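Filed under: Workplace How-Tos > Repair and Returns

How to hand part of a phone returns bench over to a robot

Written by Guilan Su, 23 September 2019

At Carnero we take in used phones, check them and send them on. In August we moved first handling, the picking up, turning and setting down, to a two-armed station. These are the steps we followed.

1. Write down what people do now. Watch a full shift and note each time a phone is touched.
2. Pick one task. Ours was moving the phone from the table to the test tray.
3. Keep the old bench open. We ran both until the station had handled 366 phones.
4. Agree on who can stop the arms. At our shop, anyone can.

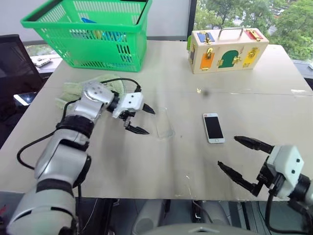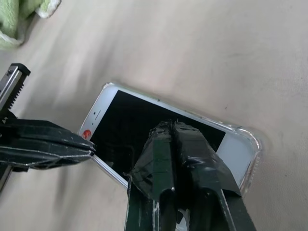 Job descriptions need to be rewritten before the station goes live. Ye-rin Yoon used to handle phones all day and now spends most of her shift on grading and on the arms themselves. Small upkeep adds up: black tape like that wrapped around the fingertips in the close view over the phone has to be inspected and replaced, and that time belongs on the schedule. Put it in writing, with a name next to it.

5. Train in groups of three, on paid time.
6. Review pay after the change. Grading is skilled work and was already on a higher rate with us.
7. Ask the staff again after a month. Ours wanted the stop button moved closer to the door.

Comments (2)

Arvid Nyberg: Did anyone lose hours over this?

Charmaine Modise: We skipped step 3 at our place and regretted it. Keep the old bench.

Contact | Copyright 2019 Carnero | Back to top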